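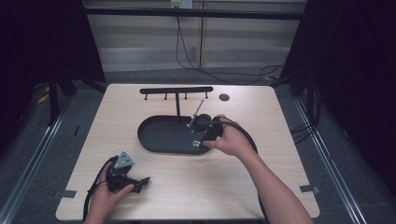
Left gripper near the front edge, right one over the tray

Right gripper drops out when the cable loops round the table edge
Posted in: Faults and Fixes

teltness_tam
Hello all! Loving this rig to bits, we're having a brilliant time with it, but I've got a fault that's driving me up the wall. The right hand gripper loses its signal for a moment, then comes back with the jaw reading stuck at the last value. So the log says closed when my hand says open. Error 1824 each time. It did it 8 times in one morning, and only ever on the right. The left has been good as gold!
Controller is a Pruvost, firmware 49. Any ideas welcome, daft ones too.

stirnham_bench
Ooh, a nice one. I'd put money on the cable. Your right one loops out across the table and goes down past the edge, so every time you reach for the pegs you're dragging it over that corner. Swap the left and right leads at the controller end and see if the fault moves.

pruvostfan
Disagree, sorry! We had 1824 on ours for weeks and changed three cables before anyone looked at the firmware. Roll back a version and try again before you spend anything.

stirnham_bench
Firmware wouldn't pick on one hand though, would it? Both run off the same box.

pruvostfan
Ours did. Always the second port.

clenik_kit
Whichever it is, please don't play those recordings back on a real arm until you've sorted it. We had a Clenik arm follow a frozen jaw value once and it pushed straight down into the fixture, bent the crossbar and cracked a finger. Great fun to rebuild, less fun to pay for. Throw out any run where the jaw number sits dead flat while the wrist is moving.

teltness_tam
Crikey, hadn't thought of that. I've pulled this morning's lot out of the folder.
Swapped the leads over lunch and the fault has moved to the left! So it's the lead or the plug on it. I can set it off by wiggling near the plug, which I'm absurdly pleased about.

stirnham_bench
Get in! Clip the new one down with a bit of slack above the clip.

pruvostfan
Fair enough, but I'd still roll back. Let us know if it comes back on a new lead.

teltness_tam
Will do, spare should be in by October. Left hand only till then!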